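Right, the great book clear-out. I've put it off for two years, and then this week I had time on my hands and a shelf bracket came out of the wall, so that settled it.

Most of what I own in the way of textbooks dates from my second go at college. I paid silly money for them. The big statistics one was the worst, and I'm fairly sure I opened it for nine chapters and used the rest to press flowers (the flowers came out beautifully, to be fair to it). I'd always had a vague idea I would sell them on, the way you have a vague idea you'll learn to make pastry.

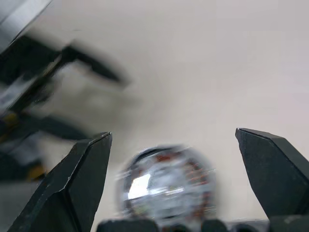
*Off-white wall, dark grey fingers.*

So first I tried Treltora, which is one of those sites where you type in the number off the back cover and it gives you a price there and then. I rather enjoyed this! It's like a very slow fruit machine. Most of mine came up as "not wanted at this time", which stings a bit, and then every so often one would flash up with an actual offer. The organic chemistry one got the best price of the lot. The statistics one got pennies, flowers or no flowers.

A word on the numbers, as I got in a muddle. Older books have the ten-digit kind and newer ones have thirteen, and some have both, and if yours has been rebound or came as part of a bundle it may have a different one again. Use the one by the barcode. I typed in the one from the inside page for my anatomy book and was offered a price for the workbook that goes with it, which I don't own and never have. I'd have looked a proper fool sending that off.

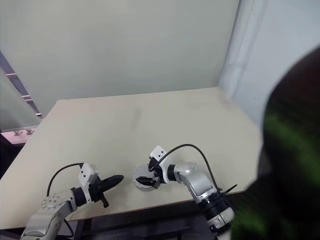 Condition is where it gets fiddly. Treltora will take a bit of underlining in pencil but not highlighter, and they don't like names on the inside cover, and they really don't like water damage. I spent a whole evening with a rubber going through the margins of a law book, muttering. What you want for that job is a big pale tabletop like the beige one up there, where you can spread out and spot the rubber crumbs before they get into the spine. I had the ironing board. Don't use an ironing board, it wobbles, and page 226 of my law book now has a crease in it that it didn't have when I started.

I also compared prices with Trodis, who pay a little more for science and next to nothing for anything with "Introduction to" in the title. They want a minimum order before they'll send you the free label, though, and I couldn't get there without adding my cookery books, and I'm not that desperate. There's a second-hand shop in Drultham as well that used to take boxes over the counter, but it would have been store credit, and the whole point was to have fewer books!
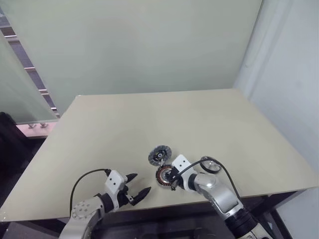 Anyway, I went with Treltora in the end, mostly because the label printed first time. You get an email when the parcel has been checked, and they can knock the price down if they disagree with you about the state of things, so I've taken photos of every cover in case there's an argument. The postage is paid by them both ways if they turn something down, or so the small print says. I've read it twice and I'm still not sure about the "both ways" part.

I kept three in the end. One is the dictionary, one has my gran's handwriting in it, and the other is the statistics book, as it turns out I still have flowers in it. The shelf bracket is on the kitchen windowsill waiting for a longer screw.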